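### 3.2 Cell Layout and Upkeep

The cell in our Sutport lab has two arms fixed to one table, each with a parallel gripper. Most of the work surface is covered with brown kraft paper, and strips of blue masking tape divide it into cells. The tape gives the person resetting the task a place to put each object. For the egg task, the eggs start on a white plate and go into a clear plastic holder with four round cups. We run 30 trials per session and check the layout between sessions.
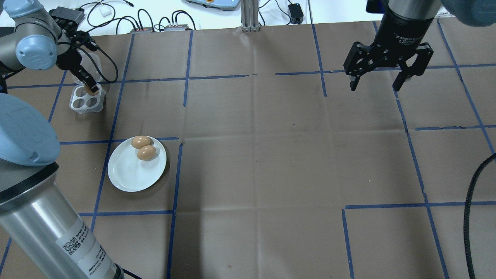

The grid cells are not all the same size. We first tried an even grid, but the plate and the holder need more room than the smaller objects, so the tape was moved until both fit. The Trosteo controller does not read the grid. It is used only by the operator, who works from a printed sheet that lists a cell for each object.

Tape is also used on the tiled surface, where it follows the grout lines. Strips are pressed down by hand and replaced when an end lifts far enough for a finger to catch it. Small jogs and ragged spots are left alone.
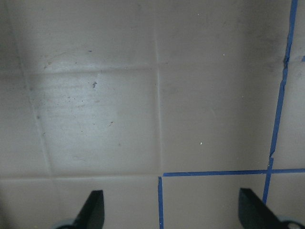

**Figure 2.** Wrist camera view with the gripper open over the tiles. Blue tape follows the grout lines on the right.

The wrist camera is checked with the gripper open and nothing held. Both fingertips must show at the bottom of the view, and the tape must be easy to tell from the tile. If a fingertip is missing, the camera screws are loosened, the mount is turned, and the check is repeated. We log the result in Skendel along with the arm's joint positions.
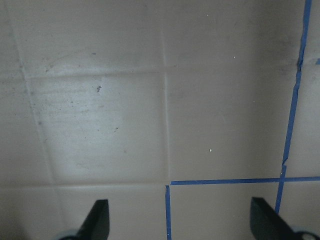
Glare on the tiles was the hardest thing to keep steady. We set the exposure by hand and leave it fixed for the session. Crumbs and specks are wiped off at the end of the day, but marks in the tile stay, and they can be found in images from many sessions. Finger screws are tightened every 500 grasps. Up to the November rebuild we had logged 835 grasps on the left arm, with one finger replaced.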